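Search this site
Type and press enter

Going back to bar soap (and other small economies)

6 February 2023

Quick one tonight, dinner is in the oven and I have 14 minutes. Possibly less.

So. The bathroom. Been meaning to write this since before Christmas. We had the big clear-out, you may remember me moaning about it, and under the sink there were 6 bottles of hand wash on the go. Six! All with a centimetre of gloop in the bottom and a pump that couldn't reach it. Different colours, different smells, one that smelled of a dentist's. I stood there with a bin bag and felt a bit sick at myself.

Decided then and there. Bars. Like my gran had, like everybody's gran had. One at the basin, one in the shower, spare ones in the airing cupboard with the towels so the towels smell nice. She used to unwrap hers as soon as she got home from the shops and leave them to harden, swore they lasted twice as long. No idea if that's true but I do it now and it makes me feel organised, which is rare enough.
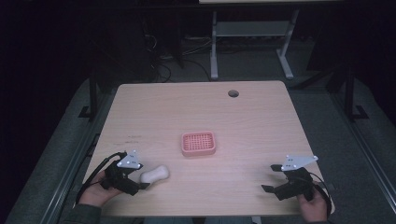

My other half was not keen. Said bars are slimey and they go to mush and you end up with a puddle round the taps. Fair. They do if you leave them sat in water, which we did for the first fortnight, on a saucer. The saucer was my idea. The saucer was bad. Beige soup by the weekend, and the soup then got on the toothbrushes somehow.

What sorted it was letting air get underneath. Holes, slats, whatever you like, so long as the water has somewhere to go. And tipping out whatever collects. I do it when I clean my teeth at night – takes no time.

Fadi Chidiac at work says he cuts his in half with a bread knife and only puts one half out. Tried it, nearly lost a thumb. Warm the knife under the hot tap first if you must.

Things I've learned since, in no order:

- The last sliver. Wet it, wet the new bar, press them together and leave overnight. Works most of the time. When it doesn't you find the sliver stuck to the plughole.

- Slivers that won't stick go in an old sock (clean!!) with a knot in it. Good for scrubbing the garden off your hands. I keep ours by the back door on a nail.

- Hard water makes scum, no way round it. We're in a very hard area. White vinegar on the basin, leave it ten minutes, wipe. Don't do this on marble, my sister-in-law did and she is still cross about it.

- Kids will draw on the mirror with it. It comes off. Took me a while to see the funny side.

- Don't buy the posh one in the shop at Grikholm, lovely as it looks in the window. Split down the middle after a week and had bits of seed in it that scratched. Any plain white bar from the supermarket does the job.

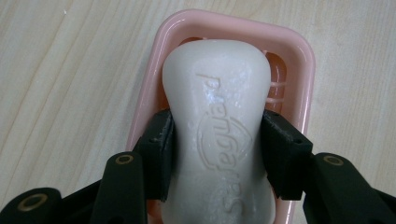 The laundry experiment

While I was feeling smug I thought I'd do the washing as well. Grated soap, soda crystals, hot water, big bucket. There are about a million recipes for this and they all say it's easy. It is easy. It is also horrible. I got 10 litres of something like cold porridge and it turned the tea towels grey. Then it set, in the bucket, and I had to dig it out with a trowel.

Gave up in May, went back to powder. Some economies aren't. The bucket has potatoes in it now.

Does it save any money

A bit. I'm not going to pretend we're off to the Maldives. But I don't buy hand wash any more and the recycling is lighter, and there's a whole shelf under the sink I'd forgotten we had. Which has filled up with lightbulbs, obviously.

Next on the list is cling film. Somebody in the comments last time said beeswax wraps, somebody else said just put a plate on it. I'm leaning towards the plate. Also want to have a proper go at the tea situation – we get through a frightening number of bags and I've got my gran's pot sat on top of the cupboard doing nothing, only the lid's chipped. Does a chipped lid matter? Tell me below if you know.

Oh and a few of you asked about the draught strip on the back door. Still up, still working, bit came loose at the bottom where the cat goes at it. Will do a seperate post when it's lighter in the evenings.

Right, timer's going. Fish pie.

Print this post
E-mail this to a friend

Contact | Copyright, all rights reserved | Back to top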